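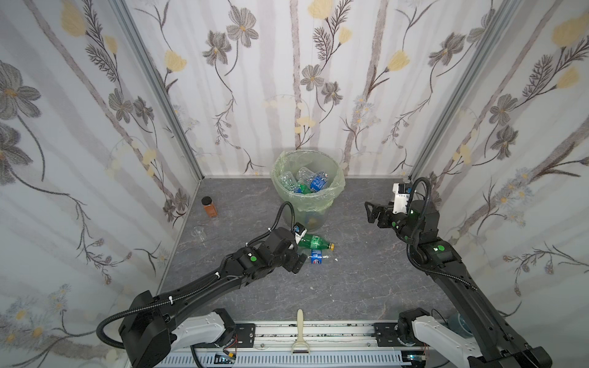 Bottle day

I have been meaning to write about the bottles for months now, and every time I sit down to do it I end up writing about tomatoes or the bathroom faucet instead. But it's July, it's too hot to be outside past ten in the morning, and we go through drinks in this kind of weather at a rate that embarrasses me a little. So, bottles it is.

When we lived in Totmont there was one big bin for everything, a truck came and took it away, and I never gave it another thought. Then we moved out to Jirndale, and the first thing we got in the mail (before the water bill, even!) was a sheet about what the Wanmont drop-off would and wouldn't take. Clear plastic in one cage, colored plastic in another. Caps on, please, but no film, no bags and nothing with liquid left in it. I stuck it to the refrigerator and felt very virtuous and then ignored it for most of the winter. We had bottles in the trunk of the car. We had bottles in the mudroom behind the boots. I once drove to Wanmont with a full load, got to the gate, and found out they close for lunch – so I sat there with the windows down eating crackers out of the glove compartment until somebody came back.

What finally got me organized was the wallpaper, of all things. Longtime readers may remember that I bought too much of the floral one from Brouwer, the pattern with the gray birch trunks behind and the gray and yellow flowers wandering all over it. I love it so much. I had planned on it for the hallway, and then the hallway took less than I'd measured for (I measured it twice, and I still don't know what I did). The leftover rolls sat in the closet until I decided the sorting corner should get them. My family thought this was silly. Who puts pretty paper where the trash goes? Well, I do, and I'd do it again, because I spend more time with my trash than I do in my hallway.

The gray marble pattern underneath came after that, and I went back and forth on it for ages. I wanted something warm, a honey color maybe, but everything warm looked muddy next to the flowers. The gray picks up the gray in the petals. It does hide clear plastic, I will say that. I have stepped on more than one little cup that I would have sworn wasn't there.

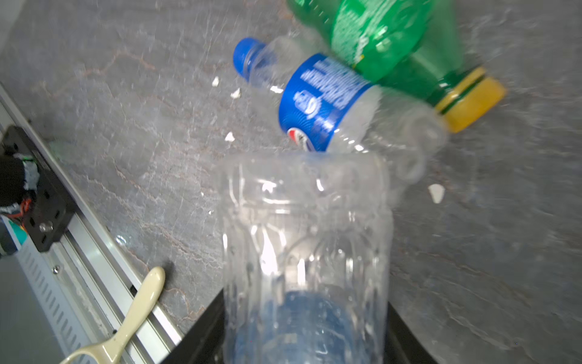 Blue cap, yellow cap, and a few of those white scraps I'm forever picking up.

The scraps are my great enemy. I don't even know what half of them are. Bits of label, bits of paper, the corner off something. They're too small for the broom to care about and too light for the dustpan, which just blows them farther along. A damp paper towel is the only thing that works for me, and I go over everything with it once the big stuff is out of the way. If you do it first you'll only be doing it again afterward.

Now, my system, such as it is. I tip everything out. I know that sounds like making a mess in order to clean one up, and that's exactly what my mother said when she saw me do it, but you can't sort what you can't see. Everything goes down on the floor and then back into the wastebasket a piece at a time. Clear water bottles first because there are always more of them, and the green soda bottles last. If I find one with a swallow left in the bottom it goes over to the sink. I squash the ones that squash easily and leave the rest alone. There was a period when I tried to flatten every one of them by standing on it, and all I got out of that was a sore heel and a soda bottle that shot across the room like a bar of soap.

Labels I leave on. I used to peel them, and I had quite a routine going with a butter knife and a bowl of warm water, until the woman at the Wanmont gate told me kindly that they come off at the plant anyway. I thought of all those evenings! I could have read 2 whole books in the time I spent scraping glue.

Liners are another thing I have opinions about. I buy the pale green ones, which come in a box of up to 1000 if you go to the restaurant supply place, and I would not recommend doing that unless you have somewhere to put a box that size. They're thin, so they don't hold up to anything with a corner, but for bottles they're perfect, and I like the color with the wallpaper. You have to fold plenty over the rim. If you're stingy with the fold, the whole bag slides down inside the first time you drop something heavy in, and then you're fishing around at the bottom with your arm in up to the elbow. If there's too much bag I gather up the extra and tie it back on one side, the way you'd do with a curtain.
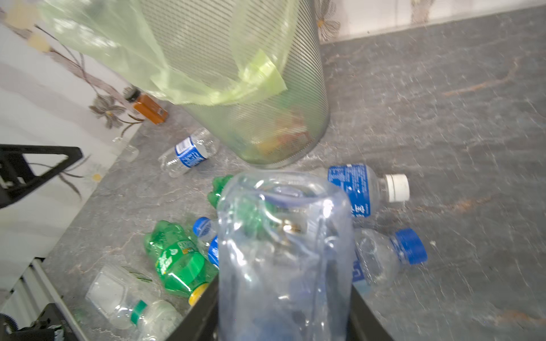

Green liner with plenty of overhang, and the little amber bottle keeping its place by the wall.

Someone always asks me about glass, so I'll say it now: glass stays out of the bag. Wanmont takes it, but in a different spot around the back, and I don't want it rattling in with the plastic where I might grab it without looking. Brown glass, clear glass, jam jars, all of it gets carried separately in an old canvas tote. Small jars I mostly keep anyhow. I have a whole shelf of them with buttons and picture hooks and seeds inside, and I couldn't tell you the last time I let a good one with a lid go.

The drop-off gives you a number when you sign up, and mine is 3918, which I can now say in my sleep. You read it out at the gate and they write down how many bags you've brought. Our best month so far was 16 bags, and that was after a family reunion, so I'm not sure it should count as something to be proud of. I've been trying to get the number down. We have a pitcher in the refrigerator now with lemon slices in it, and it does help, but then the soda goes on sale and there we are again with green bottles under the kitchen table.

I'm going to try to get over there tomorrow before it gets too hot, and stop for peaches on the way back if the stand is open. They had the small white ones last week and I only bought enough for a pie, and then we ate them all standing at the counter, so there was no pie. If I do better this time I'll post the recipe. And if anyone has a trick for picking up those little scraps without a paper towel, please leave it in the comments – I've tried tape, and the tape just picked up the dog hair.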